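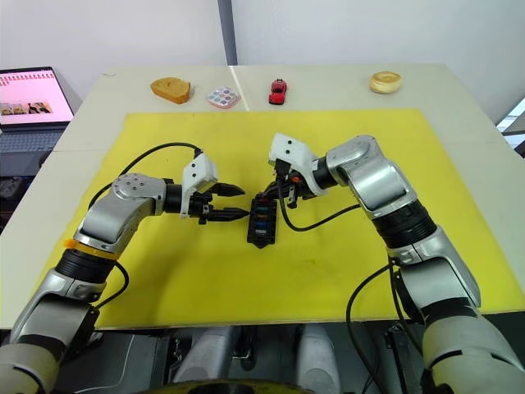 Two robot arms over a yellow board on a light-colored tabletop.

FOR IMMEDIATE RELEASE
5 September 2025

Padow Savings Bank names new head of business lending, opens Fisel office

PADOW – The board of Padow Savings Bank has approved a new head of business lending, effective immediately. The appointment fills a seat open since February. The new head comes over from Tapia Credit Union, where the job covered small business loans and equipment leasing. Full biography to follow under separate cover.

Also approved at the same meeting: a second lending office, in Fisel. Ground floor of the old Prullosier building, entrance on the side street. Open to customers now, by appointment. Walk-in hours to be posted on the bank's web site once staffing is settled.

The business lending desk currently serves 646 borrowers, most of them firms with fewer than 20 employees. Machine shops, food producers, two trucking outfits, a good number of family stores. Loan decisions up to the desk's limit will now be made locally in Padow or Fisel and will not go to the full credit committe. Larger requests still go to committee as before. No change to terms on existing loans. Borrowers do not need to sign anything or call anybody.

"Our business customers waited too long for answers this spring and they told us so," the bank said in a statement. "We had one person covering two desks. The new appointment fixes that, and the Fisel office means a lot less driving for people on that side of the river."

The head of business lending reports to the bank's president and sits on the pricing group. The post does not carry a board seat. Under the bank's bylaws the appointment is for three years and can be renewed by board vote.

First item on the list is the equipment loan program, which has been on hold for new applicants since the vacancy. Applications reopen with this release. Minimum loan, minimum time in business and paperwork are the same as last year – the two-page form, most recent tax return, a quote from the seller. Used equipment is OK if the seller is a dealer. Applicants who filed before the hold keep their place in line and will hear from the desk directly.

The bank also confirmed that the application fee for equipment loans stays at $200, refunded at closing. Commercial real estate loans are handled separately and are not part of todays announcement.

Residential mortgage customers in Fisel should continue to use the Padow main office. The new office does not take deposits and has no cash machine.

About Padow Savings Bank
Padow Savings Bank is a member-owned savings bank with offices in Padow and, now, Fisel. Checking, savings, home loans, business lending. The bank has 3588 members.

Press contact
Communications desk, Padow Savings Bank, main office. Interview requests for the new head of business lending by email please – phone lines are tied up with the reopening.

###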